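首页 动手做 机器人 天文角 自然笔记 读者来信 往期目录

在电脑里造一间厨房，让机械臂先去练一练

你有没有搭过积木城堡，搭到一半，手肘一碰，哗啦全倒了？

我有过！而且不止一次。可要是碰倒城堡的是一条机械臂，事情就麻烦多了。它力气不小，又不知道疼，转错一个角度，桌上的杯子就飞出去了。所以我们工坊里有一条规矩：新写的动作，先在电脑里跑，跑顺了，再搬到真家伙上。

这一期，我想带你看看“电脑里跑”到底是怎么回事。我们的工坊叫彭尼文（Peniven），在一栋旧楼的一层，下午四点以后开门，大人小孩都能来，工具大家一起用。墙边有锯子和钻，中间是两张拼起来的大桌子，最里面是几台电脑。今年六月开始，里面那几台电脑上就多了一间厨房。

对，一间厨房，装在电脑里的！

先说说“仿真”这个词

你玩过赛车游戏吧？游戏里的车会加速，会打滑，撞到墙会弹回来。可是游戏里并没有真的轮胎，也没有真的墙，全都是电脑算出来的。电脑每隔一小会儿就问自己一遍：车现在在哪里？速度是多少？前面有没有东西挡着？算完了，再把结果画到屏幕上。算得够快，我们看起来就像车真的在跑。

仿真就和这个很像，只是更讲究“像不像真的”。赛车游戏里，车飞起来十米高也没关系，好玩就行。仿真可不能这样。一个碗有多重，碗底有多滑，机械臂的每一节有多长、能转多大的角度，这些都得照着真东西填进去。填错了，电脑里练得再漂亮，到了外面也用不上。

有个小朋友第一次来工坊的时候问我：“那它算不算在做梦？”我觉得这个比喻真好。你晚上梦见自己骑车，醒来腿还是那条腿，膝盖也不会破皮。机械臂在仿真里摔了一千个碗，工坊里一个碗也不会碎。

厨房是怎么搭起来的

搭一间电脑里的厨房，跟搭积木差不多，也是一块一块来的。

第一步是地板。地板看着最没意思，可是没有地板，放什么都会往下掉，一直掉，一直掉，掉到数字大得电脑都写不下。我第一次搭的时候就忘了给地板打开“碰撞”这一项，结果烤面包机、杯子、水槽，一件一件全沉下去了。屏幕上空空的，我还以为是显示器坏了！

“碰撞”是什么意思呢？在电脑里，一样东西其实有两个身子。一个是给人看的，有颜色，有花纹，有亮光。另一个是给电脑算的，看不见，形状也简单得多，常常就是几个方块和圆柱拼在一起。给人看的那个身子再好看，也挡不住别的东西。真正能挡住东西的，是看不见的那个。

你可以在家做个小试验。拿手电筒照一个玩具，墙上会出现影子。你能看见影子，可是用手去推影子，推不动，也摸不着。只有“看的身子”、没有“算的身子”的碗，就跟影子一样，机械臂的手指会直接从它中间穿过去。

第二步是柜子和台面。这些东西又大又重，不会跑，所以我们告诉电脑：这些是固定的，不用管它们会不会倒。这样电脑能省下好多力气，用来算那些会动的东西。

第三步才轮到小东西：杯子、勺子、碗，还有碗里的食物。越小的东西越难伺候。一个大柜子放在那儿，一动不动，电脑很轻松。一小块圆圆的食物放进弯弯的碗里，它会滚，会蹭着碗边转，还会挤到别的东西，电脑就得不停地算、不停地算。

我们这间厨房里，大大小小的零件加起来有1,163个。听起来很多对不对？可是光柜门上的把手就占了不少，每一个把手都要单独放好，还得对齐，歪一点点都特别显眼。

接着，把机械臂请进来

厨房搭好了，主角就可以登场了。我们给电脑里的这条机械臂起了个名字，叫德林达（Drindar）。名字是投票选出来的，另一个候选是“面条”，只差一点点就赢了。

要让德林达动起来，得先弄明白它的关节。现在请你伸出自己的一只胳膊。肩膀能转，胳膊肘能弯，手腕能上下左右地摆，还能拧。把胳膊肘夹紧在身体旁边，只用手腕，你能摸到自己的鼻子吗？摸不到吧！现在松开胳膊肘，一下子就摸到了。关节越多，能到的地方就越多，能摆出的姿势也越多。

可是关节多了，也有头疼的地方。你想让手到达碗边，肩膀该转多少？胳膊肘该弯多少？手腕呢？你的大脑一眨眼就办好了，你都不知道它办过这件事。德林达没有这样的大脑，所以我们得给它一个会算数的小程序。我们告诉它“手要到这里”，小程序倒过来算每个关节该转多少度。这件事有个挺长的名字，叫“逆运动学”。名字记不住没关系，记住“倒过来算”就行。

有意思的是，答案常常不止一个。你试试用手指按住桌上的一个点不动，然后晃晃胳膊肘。手指没动，胳膊肘却可以在好几个地方待着，对吧？机械臂也一样。有时候它挑的那个答案，胳膊肘正好撞到柜子上。所以小程序还要多问一句：这个姿势，会不会碰到别的东西？

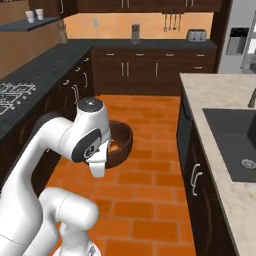 电脑里的厨房过道：白色机械臂的手指垂在棕色的碗前面，碗里还露出一小块橙棕色的食物。

为什么把碗放在地上练呢？桌子上的碗，离机械臂的“肩膀”比较近，高度也差不多，随便伸伸手就能到。地上的碗就不一样了，手得往下探，手腕得朝下，整条胳膊要弯成一个合适的形状。要是一开始就把最容易的练熟了，后面换个位置它又不会了。我们想让它多见见世面！

再说过道。一边是柜子，另一边是带水槽的岛台，机械臂能用的地方就是中间这一条。你在家里的走廊上转过呼啦圈吗？道理一样：地方窄，动作就得小心。地砖也不是光为了好看的，砖和砖之间有浅色的细缝，我们人看屏幕的时候，可以拿它当尺子，瞄一眼就知道碗挪了多远。

手指是怎么抓东西的

德林达的手指跟你的手指很不一样，方方的，没有指甲，也不会打响指。抓东西的时候，手指往中间合，夹住就行。

听起来很简单，可是“夹住”里面藏着三个问题。

头一个，从哪里夹？碗是圆的，碗边有一圈。要是从碗的两侧去夹整个碗，手指可能张不了那么大。所以我们常常让它去夹碗边，一根手指在碗里面，一根手指在碗外面，就像你用两根手指捏起一张纸的边。

然后，夹多紧？太松了，碗会滑下去。太紧了，在仿真里会出现特别滑稽的事：碗像一块湿肥皂一样，“嗖”地弹飞出去，有一次直接飞过了整个厨房，我们围着屏幕笑了好半天。这是因为电脑发现手指和碗挤到一块儿去了，就使劲把它们分开，结果劲儿使过头了。碰到这种情况，我们就把力气调小，再让电脑算得更细一点。

最后，夹住以后怎么提？提得太猛，碗里的东西会洒。请你端一碗汤走几步试试（记得别装太满，也别用烫的汤），你会自己慢下来，对不对？德林达不会自己慢下来，得有人写进程序里告诉它。

一遍不行，就三千遍

现在说到我最喜欢的部分了！

在真的工坊里，让机械臂抓一次碗，要摆好碗，按开始，等它动完，再把碗放回原来的地方。一个下午做200次，人就累得只想坐在地上吃饼干。电脑里可不用收拾。按一下重来，碗就回到原位了，连地上洒的东西也不见了。（我多希望我家厨房也有这个按钮。）

所以我们让德林达一口气练了3,000遍。每一遍都和上一遍有一点点不同：碗往左挪一点，往右挪一点，转个方向，光线亮一些，暗一些，地板的颜色换一换。你可能会想，换颜色干什么？碗又不会因为地板变了颜色就变重。

这是给“看”用的。机器人靠摄像头看东西，要是练习的时候地板永远是橙色的，它可能会悄悄学到一个错误的办法：找到橙色里面那块棕色，伸手就对了。哪天换成灰色的地板，它就傻眼了。这就好像你背课文的时候，总是看着同一页插图背，换一本没有插图的书，忽然就想不起来了。把颜色、光线、位置都打乱，它就只好老老实实去认碗到底长什么样。

后来我们又补了一些特别难的位置，有贴着柜子脚的，也有挤在岛台旁边的。加在一起，一共是3,119遍。那台电脑的风扇呼呼地响，整张桌子都在嗡嗡。

从电脑里走出来

工坊里还有一条真的机械臂，比德林达矮，是用零件一点一点装起来的。底座用的是一块叫斯滕达克（Stendach）的控制板，负责给每个关节发命令。控制板外面套了个小盒子，盒子是我们自己打印的，第一版盖子合不上，第二版忘了留插线的洞，第三版终于能用了，可是颜色打成了粉红色。大家看久了都觉得挺好看，就没再换。

把仿真里学到的动作搬到真的机械臂上，第一次总是不太顺。电脑里的地板平平的，工坊的地板有一个角翘起来。电脑里的电线根本不存在，真的电线会缠在胳膊肘上。电脑里的碗跟碗一模一样，真的碗，有的底下还粘着一小块没撕干净的价签。

这种差别，做机器人的人管它叫“现实差距”。你可以把它想成在泳池边上练游泳动作，胳膊划得标准极了，一跳下水，咦，水怎么会推我？

怎么办呢？我们有一个本子，封面上写着“潘迪（Pandey）”，这是整个项目的代号。每次真的机械臂做错了，就把错的样子写进去：手偏左了，夹得太早了，手腕拧过头了。写好以后，回到电脑里，把那个毛病对应的地方改一改，再练，再搬出来试。来来回回，本子已经用掉大半本了，有几页上还有果汁印子。

你也可以在家试一试

没有机械臂也能玩！找一个人和你一起，准备一只塑料碗、几颗豆子和两把长尺子。

一个人当“机械臂”，闭上眼睛，两只手各拿一把尺子，尺子就是手指。另一个人当“程序”，只能说很短的命令，比如“往前一个拳头”“往下一点”“合上”“停”。碗放在地上，豆子放进碗里。目标是用尺子夹住碗边，把碗提起来，再放到旁边的一张纸上，豆子一颗也不掉。

你很快就会发现，“往那边一点”这种话一点用也没有。哪边？一点是多少？当机械臂的人会站在那儿干着急。命令要说得清清楚楚才行，写程序就是这样的。

玩熟了，把碗挪到两把椅子中间，让地方变窄。碰到椅子就要从头再来。然后两个人换一换，当过机械臂的人再来当程序，说出来的命令常常会好得多。

还想再难一点的话，当“程序”的人可以提前把所有命令写在纸上，一句一句照着念，中间不许改。念到一半你会特别特别想喊“不对不对，往左！”忍住！念完以后看看碗到了哪里，把纸上的命令改一改，再来一遍。我第一次玩的时候，尺子一路戳到了沙发底下，离碗还有好远。

拿长尺子的时候要慢，别对着别人的脸。豆子掉在地上记得捡起来，踩上去会滑倒。

几个新词，再看一眼

仿真：在电脑里照着真东西算出来的一个小世界，可以在里面反复练习。

碰撞：电脑判断两样东西有没有碰到一起。没有它，碗会穿过地板。

关节：机械臂上能转动的地方，像你的胳膊肘和手腕。

逆运动学：知道手要到哪里，倒过来算每个关节转多少。

现实差距：电脑里和外面不一样的那些地方，比如翘起来的地板、缠住的电线。

下一期我们要让德林达学开柜门。柜门有把手，把手又窄，门还会绕着一边转，手得跟着门一起走弧线。我们已经偷偷试过一次了，它拉着把手不肯松，自己转了半圈，把碗踢到了水槽那头。本子上又多了一页。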